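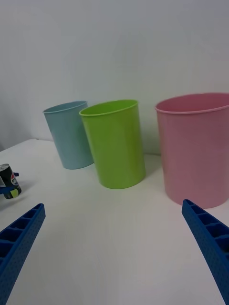 Our project looked at how much throwaway drinks packaging the canteen at Grevel gets through in a week, and whether pupils would switch to cups that can be washed. Before, water and squash were only sold in bottles or cans. Plastic cups in different colours and sizes, the light blue one being the smallest, let people choose how much they want to drink. We asked 70 pupils from two year groups to fill in a form at lunch.

Most said they would use a cup if the water tap was near the tills. A few did not want to carry one back to the rack.

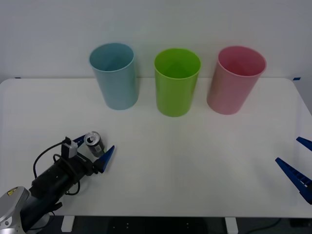
2. What we measured

We weighed the canteen bins every day from Tuesday, for two weeks. In the first week there were over 300 bottles and cans. In the second week, with cups on offer, there were 200. Rain kept more people indoors that week, so the two are hard to compare.

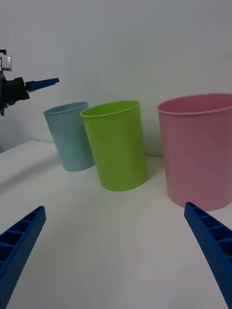
Page last changed: December, 14:10

Washing was the main problem. The Bilis dishwasher takes 19 minutes a load and is already full after first sitting. Kitchen staff would need a second rack. We did not work out the cost of the hot water.

Cans went down less than bottles, as fizzy drinks are not sold any other way.

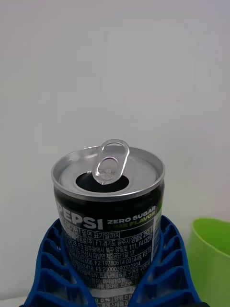
Fig. 4: Drinks can, opened, with the pull tab bent upward.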